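Skosville, October

Woke at 5:40 with the heat clanking and lay there until it stopped. Coffee, two slices of toast. The bread is from the Kalniņš bakery and it goes hard by the second day, so I toasted all of what was left and ate the rest of it standing up at lunch.

The tooth is worse on the left side but only with cold things. I called the dentist at eight when they open and got the recording. Called again at half past and got a person, who gave me a slot in November. I took it. I can chew on the right until then.

Most of today went to the train trip. I have been putting off the planning since August and now the leaves are down and the cheap fares stop at the end of the month. I want to go up to Natitz and stay two nights, walk the old canal path as far as the lock houses, and come home the way I went. The bus would be cheaper. I did the bus four years ago and my knee was no good for a week afterward, and the seats have not gotten any wider.

The timetable is a mess. There is a morning train that gets in before noon, and there is one in the afternoon that sits outside Davum for forty minutes to let a freight go by. The afternoon one costs less. I wrote both out on the back of an envelope and looked at them for a while, then I booked the morning one. The fare came to 111 dollars with the return, more than I had set aside. I moved the difference over from the coat money. The old coat can do another winter if I get the zipper seen to.

Tried the zipper myself after that. Ran a candle along the teeth and it moved better, then it jumped off the track at the bottom again. The slider is worn, I think. I will take it to the shoe repair place, where they do zippers too, and ask what they charge before I leave it with them.

Walked out at eleven to mail the water bill and get stamps. It was gray and still, no wind. They have torn up the sidewalk in front of the pharmacy again, the same stretch they tore up in the spring, and you have to step down into the road to get by. A woman with a stroller was waiting for a gap in the cars and I waited with her. At the post office they only had the flag stamps. I don't mind the flag ones but I had wanted the birds.

Came back by the river. The water is low for October. There is a shopping cart showing at the bend below the bridge that I have never seen before, so it must have been under all this time. Two herons on the far side, quite close together, and I don't often see that. I stood there longer than I meant to and my feet got cold.

Soup for lunch with the last of the toast. Lentil, from the freezer. It needed salt and a bit of vinegar. I have written "more vinegar" on the recipe card, under where I wrote it last winter.

In the afternoon I got out the canal book and read the chapter on the upper locks. It is a dry book. The man who wrote it was more interested in the contracts than in the boats, and there are six pages on the price of stone. But there is a good map folded in at the back, and I traced the part I plan to walk onto thin paper so that I don't have to carry the book. The path crosses from one bank to the other just past the second lock house. On the map I have from the county it stays on the same side the whole way. One of them is wrong, or the bridge has gone since the book was printed. I will find out when I get there. If there is no bridge I can turn back and have lunch in town, and that would be fine too.

I wondered whether to bring the good boots or the old ones. The good ones are still stiff at the heel. I put them on and wore them around the house from three until supper to see, and there is a red spot now on the right heel, so it will be the old ones. I rubbed some oil into them and set them on newspaper by the door.

The guesthouse wrote back. They have a room at the back, no view, with the bathroom across the hall. Breakfast is from seven. They asked if I would be bringing a dog. I wrote that I would not. I asked whether there is a kettle in the room and have not heard.

Packing list so far: old boots, three pairs of wool socks, rain jacket, the gray sweater, pajamas, pills, reading glasses and the spare pair, the traced map, a pen, the small flashlight, sandwiches for the train. I would like to get it all into the one bag. Last time I took a second bag for food and carried most of it home again.

Did the leaves out front before it got dark. Only the front. The back can wait until the maple has finished, otherwise I am just doing it all over. The rake has lost another tine. It still pulls if I hold it at a slant. Filled the green can and half of another and dragged them to the curb, then remembered the pickup has changed and dragged them back again.

Supper was eggs and a potato. I listened to the radio while I washed up, a program on salt mines, and kept it on after the dishes were done. They used to lower the horses down in slings and some of them stayed below for years. I had not known that. The man telling it had a good plain way of talking and I was sorry when the news came on.

Balanced the checkbook. It was off by two dollars and I found it after twenty minutes, in the line for the hardware store, where I had written a seven that looked like a nine. I went over it in darker ink. The electric is up again from last month, though it is no colder than it was. I suppose the heater in the back room did that - I leave it on when I am sewing and then forget. I have put a note on the switch.

The neighbor's porch light is out. I noticed it when I drew the curtains. I will mention it tomorrow if I see anyone over there.

It is twenty to ten now. The knee is all right, the tooth is quiet. Rain is expected overnight, so I brought the doormat in and shut the window on the landing. Tomorrow: shoe repair, library book back, more bread, and call the guesthouse if there is still nothing about the kettle. I should also look out the thermos in case the answer is no. It was on the top shelf last I knew, behind the roasting pan.
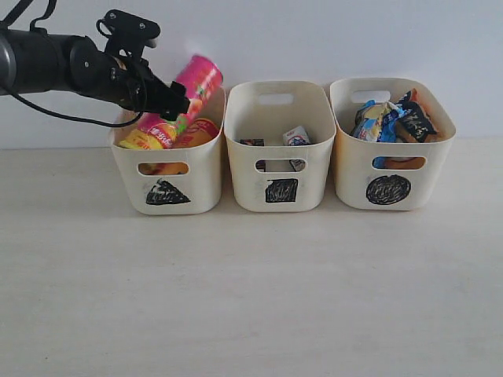 Went and looked for it before bed after all. It was behind the roasting pan, but the cup that screws on top is missing. I can drink out of the tin mug. Lights out at ten.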